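How to set up a sorting table with a white top

A plain white surface makes small things much easier to find. If you sort beads, buttons, screws, seeds or jigsaw pieces, it is worth covering the table first. The job takes ten minutes and you can put everything away again afterwards.

What you need

A table you can reach across without standing up
A sheet of matte white board or heavy paper
Low-tack tape
A small basket
A soft brush and a dry cloth

Choose matte over gloss. A shiny sheet throws the lamp back at you, and clear beads more or less vanish on it. Board lies flatter than paper, but paper is fine if you tape it well.

1. Clear the table and wipe it. Let it dry fully, as damp wood will make paper ripple.

2. Lay the sheet down with the good side up. Line up one long edge with the front of the table and let any extra hang over the back.

3. Tape the corners underneath. Tape on top collects dust and catches your sleeve.

4. Put the basket at the back, to the left if you are right-handed. It holds whatever is waiting to be sorted. The middle and front of the sheet stay free for working.

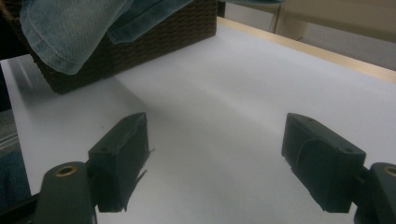

Tahira Shaikh
Workshop and Storage Editor

A woven basket does well for larger pieces. For seeds or tiny beads, line it with a cotton napkin first, or they will work their way into the weave and stay there.

5. Set your lamp to one side and fairly high. You want soft, even light with no hard shadow from your hand.

6. Tip out one handful at a time. I once emptied a tin of 300 buttons in one go and spent the evening picking them off the carpet.

7. Push finished groups to the right-hand edge and move them into jars before the next handful.

Brush the sheet towards you at the end – a wet cloth will mark paper. Pencil comes off board with a soft rubber. Replace paper when it starts to curl, and store board flat behind a cupboard.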